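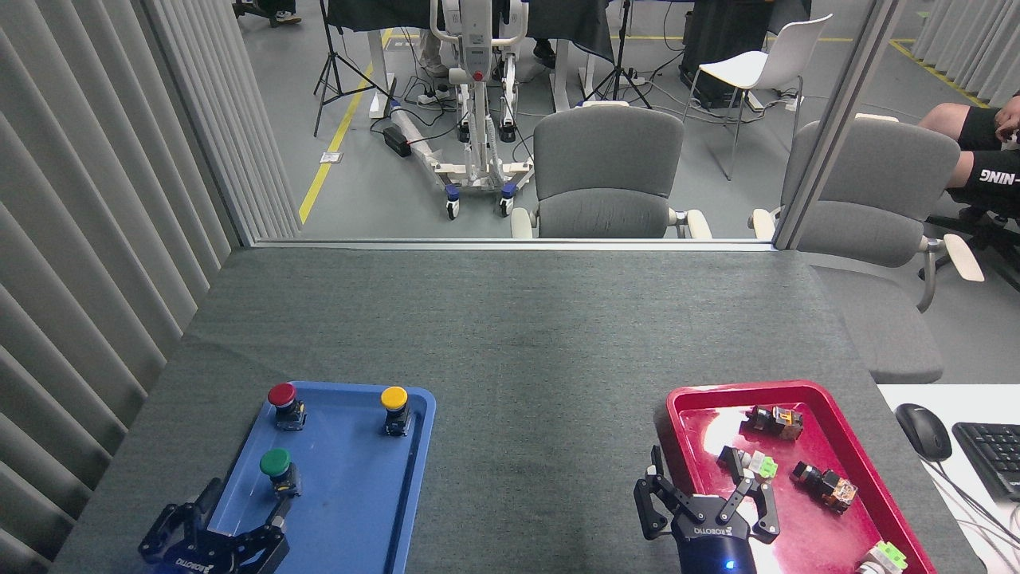

What happens to the old push buttons when a control panel is taken out of service?

At Zirkness, they now go to a sorting room on the ground floor, where usable parts are set aside for repair work and for teaching, and the remainder is sent for metal and plastic recovery.

Zirkness has opened its component recovery room to all departments following a trial period that ended in June. The room receives push buttons, switch blocks, contact blocks and terminal attachments removed from control panels during routine replacement. Until this year, such parts were discarded together with the panel housings, and departments in need of a single replacement button were required to order a complete assembly.

During the trial, 773 components were received. Of these, 312 were judged fit for further use and entered in the stock list. A further 200 were kept for the training workshop, where apprentices use them to practice wiring and fault finding. All other items were released to Jaltov, the firm that holds the recycling contract for the site.

Sorting takes place on felt-covered tables, and parts are kept in colored plastic trays while they are being handled. Mushroom-head buttons are kept in one tray and switch components in another, so that the two groups can be inspected and entered separately. Red, yellow and green caps are all accepted. Departments are asked not to remove a cap from its switch body before delivery, as the two are recorded as a single item when they arrive together.

Each part is inspected for cracks in the housing, missing screws and discolored contacts. Parts that pass are tested electrically in the adjoining workshop and placed in labeled bags. A part that has been used as an emergency stop will not be returned to that duty under any circumstances. It may be issued for training only, and its bag is marked accordingly. This rule was requested by the site safety office and applies equally to parts that show no sign of wear.

The stock list is maintained in Nukik, the inventory system already in use for tools and consumables. Staff members with an existing account do not need to apply for separate access. Requests made before 2 p.m. are prepared for collection the following morning. Requests for training material should state the name of the course and the number of participants, and should be submitted by the workshop and not by individual apprentices.

Departments delivering parts are reminded of the following conditions. Components must be disconnected from all cables and free of oil. Terminal attachments may be left in place. Blocks from different panels should be packed in separate containers, with the panel number written on the outside. Lamps, fuses and any component containing a battery are not accepted and should continue to be taken to the hazardous waste station.

The cost of furnishing the room was met from the existing maintenance budget. The work was carried out by Manalo, which also supplied the storage racks in the corridor. A second rack is to be installed once the fire inspection of the corridor has been completed. Deliveries too large for the counter should be announced in advance through the maintenance desk.

Zirkness will review the arrangement at the end of its first full year of operation. The review will consider whether relays and small contactors can be added to the list of accepted items. Departments wishing to comment on the proposal may do so in writing through the maintenance desk. The current list of accepted components is posted at the entrance to the room and can also be found in Nukik under Recovered Parts.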